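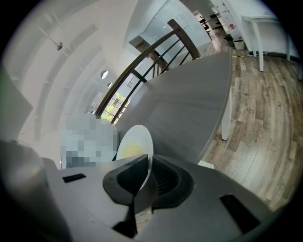
노란 자국이 남은 흰 접시와 회색 탁자

받는 곳: 플로니스 영화 모임 메일링 리스트
제목: Re: 플로니스 단편영화제 상영 장소 변경 건

이바님이 쓰신 글:
> 다들 안녕하세요. Éabha Ó Flaithearta입니다.
> 올해 개막작은 누넌 극장 대신 미센 홀에서 틀기로 거의 정해졌습니다.
> 객석이 382석이라 작년처럼 돌려보내는 관객이 없을 거예요.
> 공모작은 47편 들어왔고, 그중 11편을 본선에 올릴 생각입니다.
> 감독과의 대화도 편마다 넣으려고 해요. 의견 주세요!

정리해 주셔서 고맙습니다. 그런데 저는 좀 걸리는 게 있습니다.

우선 382석이요. 작년에 돌려보낸 관객이 있었던 건 맞는데, 개막일 저녁 한 회차뿐이었습니다. 나머지 회차는 누넌에서도 뒤쪽 몇 줄이 통째로 비었고요. 그 인원을 미센에 앉혀 놓으면 감독님들이 무대에서 뭘 보시겠습니까. 대관료 얘기는 메일에 한 줄도 없던데, 견적은 받으신 건가요? 받으셨으면 올려 주세요. 저는 숫자를 보기 전에는 찬성 못 하겠습니다.

미센 영사 시설도 의심스럽습니다. 지난 12월에 거기서 다큐 한 편을 봤는데 자막 아랫줄이 스크린 밖으로 나갔고 끝날 때까지 아무도 손을 안 댔습니다. 강연용으로 지은 홀이라 암막도 시원찮습니다. 낮 상영을 넣을 거면 오후 2시쯤 직접 가서 불 끄고 확인해 보시길 권합니다. 홀 측에서 "문제없다"고 했다는 말은 저한테는 별 의미가 없어요.
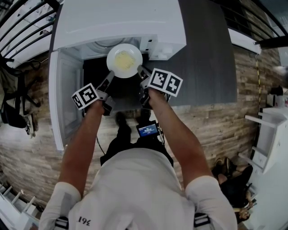
그리고 본선 11편에 전부 대화를 붙인다는 계획, 작년에도 똑같은 말이 나왔습니다. 한 묶음을 90분으로 잡아 놓고 사이사이에 대화를 끼우면 마지막 감독님은 인사만 하고 내려가게 됩니다. 테시네 섹션이 딱 그랬지요. 관객 질문은 하나도 못 받았고, 그날 사회를 본 게 저라서 잘 기억합니다. 대화는 묶음당 한 번, 감독님들을 같이 모시는 쪽이 낫다고 봅니다. 통역이 필요한 분이 계시면 시간은 더 듭니다.

47편을 누가 다 봤는지도 궁금합니다. 예심 명단이 아직 공유되지 않았는데 본선 편수부터 나오는 게 저는 이상합니다. 끝까지 본 사람이 작품마다 최소 두 명은 있어야 하지 않나요. 앞 5분만 보고 넘긴 작품이 있으면 그것도 솔직히 적어 주셨으면 합니다.

개막작만 미센에서 하고 나머지는 누넌에 두는 안이라면 생각해 볼 수는 있습니다. 다만 그 경우에도 견적하고 시험 상영이 먼저입니다. 포스터에 장소 넣는 건 그때까지 미뤄 주세요. 작년에 스티커 붙이느라 고생한 거 다들 아시잖아요.

참, 누넌 쪽 가예약은 아직 살아 있는 거죠? 이바님, 이것만이라도 먼저 답 부탁드립니다.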